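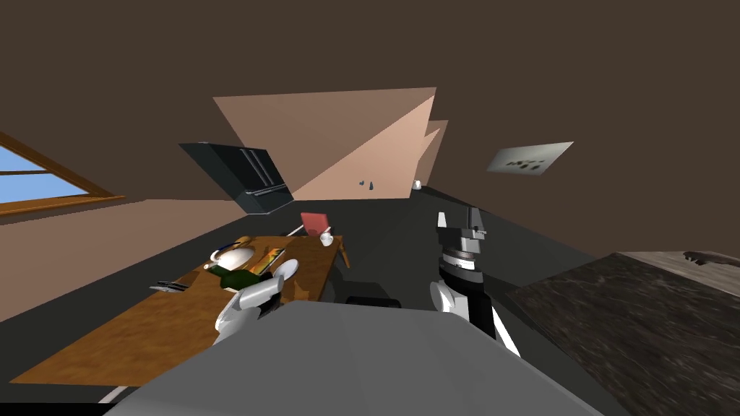 4 min read

Margareta Costache
3 December 2021

1/ I refinished our dining table in May and have had people ask how it held up. Long thread. It covers what I used, what I got wrong, and what I would do on the next one.

2/ The table came from my aunt's place in Gresow. Solid wood, old varnish, a lot of water rings at one end. My aunt put plants on it for years. I paid 50 dollars for it and another 204 for everything I needed to redo the top.

3/ That second number surprised me. Most of it was sandpaper, a decent respirator, and oil. You can do it for less if you already own a sander. I had to buy one.

4/ I started with a chemical stripper. It took off most of the varnish but left a gummy layer in the grain. I let it sit too long on the first half and it dried back onto the wood. Work in small sections and scrape while it is still soft.

5/ Then sanding. I went 80, 120, 180. Stop there if you plan to use oil. I went up to 320 on one leaf and the oil did not soak in the same way. That leaf is still a shade lighter and you can see it in the morning.

6/ Sand with the grain by hand after the last pass with the machine. I skipped this the first time. The little swirl marks don't show on bare wood. They show as soon as you put oil on.

7/ Vacuum, then wipe with a cloth and mineral spirits. While it's wet you get a good preview of the color and you can find the scratches you missed. I circled mine in pencil and went back with 120.

8/ Oil or varnish? I asked Remo Kuster, who taught the evening woodworking class I took. Remo said varnish if you have kids and don't want to think about it, oil if you don't mind doing a little upkeep. We have kids. I picked oil anyway.

9/ My reason was repairs. If varnish gets a deep scratch you often end up stripping the whole top again. With oil you can sand one spot and put more on. I have done that twice since May and both spots blended in fine.

10/ I put on three coats, a day apart. Thin coats. Wipe it on, wait 15 minutes, wipe off everything that hasn't soaked in. My first coat was too thick and stayed tacky for most of a week.

11/ Please be careful with the rags. Oily rags can heat up and catch fire on their own if you leave them in a pile. Lay them flat outside until they are stiff, or put them in a metal can with water and a lid.

12/ How it has held up. Water: fine if you wipe it up the same evening. A glass left overnight made a faint ring that came out with a bit of oil and a gray pad. Hot dishes: use a trivet. I have one white mark from a casserole and it has not moved.

13/ Red wine was worse than I expected. Tomato sauce was no trouble. Markers came off with rubbing alcohol, but so did some of the finish, so that became repair number two.

14/ Cleaning is a damp cloth and a drop of dish soap. I don't use spray polish. It leaves a film, and then the next coat of oil won't take.

15/ I plan to give it one fresh coat every spring. That's an hour of work plus drying time. We eat in the kitchen for a couple of days.

16/ Several people asked if they should just buy new. I looked. A solid wood table this size was well out of our budget, and the cheaper ones were veneer. Veneer can be fine, but there is not much you can sand away before you are through it – check the edges before you start on any old table.

17/ What I'd change: buy better scrapers, do the underside too (mine has cupped a little, and bare wood on one side is probably why), and keep every leaf at the same grit.

18/ The chairs are next. Six of them, all spindles, and I have no plan yet for getting old varnish out of the joints. If you have stripped spindle chairs without losing your mind, reply and tell me what you used.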